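How to Beat the Tollkeeper in Vanags

The Tollkeeper guards the bridge out of Karville, and most players reach him too early. You can win at level 8, but level 20 is far more comfortable.

Before you cross, buy two frost oils from the shop by the well and put your best shield on Dokier. Leave the Fument spell off your bar. It costs 93 mana and he shrugs it off.
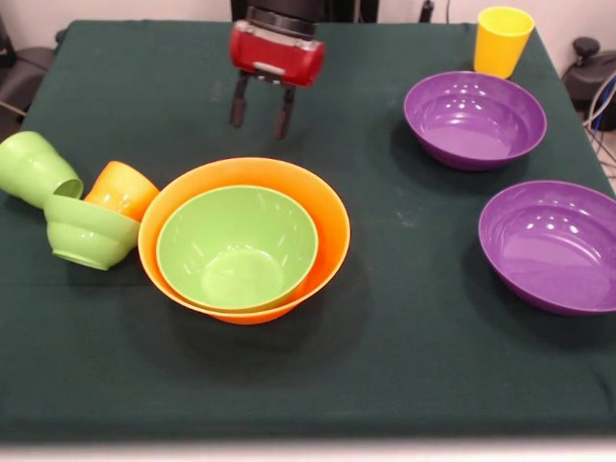
The first phase is all about his two shields, an outer one and an inner one. Hit the outer shield with frost until it cracks, then switch to plain attacks. The inner shield sits close inside the outer one, like the lime-green bowl resting in the larger orange one, so only a thin ring of the outer shield shows and that ring is your target. Stay on his left side — the hammer swings right first.
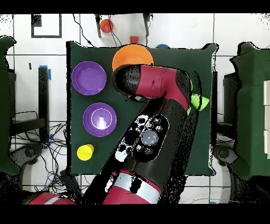
Once both shields are gone, he drops to 100 health and starts calling the river. Move to the stone steps and wait for the wave to pass. Use your second oil now and attack from behind.

If you die here, the shields stay broken when you reload from the bridge camp. Loading an older save resets them.

Thanks to Retno Harahap for the tip on the steps.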